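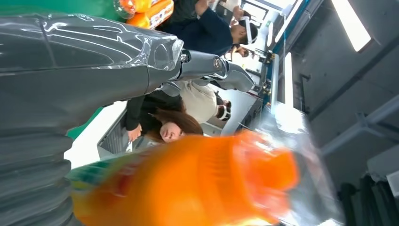

My first week at Skondlow I thought I'd been hired to teach a robot. My business card said "demonstrator," which made me picture a whistle and maybe a pointer. What I did for eight hours a day was pick up orange bottles and put them down again, with a strap thing on my head, while the system took notes.

I loved it, is the embarrassing part. I'd come from a call center! In the call center, people told me I was doing it wrong all day long. The learner (that's what we called it, although the software people upstairs called it Mender) never told me anything. It just wanted more. You'd reach, grab, lift, set down, let go, press the pedal, and that was one example. Then you did another one, and you tried to make it a little different, because forty perfect copies of the same reach are worth about as much as one.

That was the hard bit, being different on purpose. You'd be amazed how fast your arm decides it has a favorite way of doing things. Mine came in from the right and a little high, every time, like I was reaching for the cereal. The woman at the laptop would look at her curves and say, "You're doing cereal again," and I'd go in low from the left and feel like I was picking somebody's pocket.

Our target was 156 good examples a shift. Good was the word that got you. If you bumped the table, no good. If you sneezed (I have allergies, June was a disaster), no good. If you talked to the bottle, that was fine as far as the data went, but people looked at you.

I talked to the bottle. Not much! Just "up you come" and "there we go," the stuff you say to a toddler in a snowsuit. I didn't know I was doing it until my third week, when they let Mender try a batch by itself and we all stood around with our arms folded, pretending we weren't nervous.

The first try, it knocked the bottle flat. The second try, same. On the third it went in low from the left, and I got a prickle up the back of my neck, because that was my pickpocket move, that was me exactly. It closed on the bottle and then it stopped. Just held there, for a breath or so, before it lifted.

"What's it waiting for?" the guy in the other headset asked.

The woman at the laptop scrolled back through the examples for a long time. She pulled up his, and there wasn't any pause. She pulled up the night shift's, no pause there either. Then she pulled up mine, and there it was, a tiny flat spot in every single line, right after the grip and right before the lift.

"That's weird," she said. "What are you doing there?"

I knew what I was doing there. I was saying "up you come." It takes just about that long.

So I told them, and my ears went hot, and I figured I'd be back on the phones by lunch. She didn't laugh, though. She asked if I could do a set without it. I said sure, and I did eight of them with my lips pressed together, and I dropped two bottles and hated the whole thing. My hand didn't know when to go. We looked at the lines afterward and they were all over the place, like somebody had drawn them on a bus.

"Okay," she said. "Put it back."

They could've cut the pause out in the software. There was a meeting over at Hivier, who were paying for all this, and somebody there did ask why their arm was hesitating. I wasn't in the meeting. What I heard is that she told them it was a settling interval, and they wrote that down, and it went in the manual.

I moved on to lids after that, and then soft bags, which are awful, don't ever let anyone talk you into soft bags. But I was at my sister's last month and we stopped at the big Chantharasri market off the highway, and they've got an arm in the back now, behind glass, stocking the juice. I stood there with my cart blocking the aisle. It reached in low from the left, closed its fingers, and waited.

"Up you come," I said, and it lifted, and my sister asked me who I was talking to.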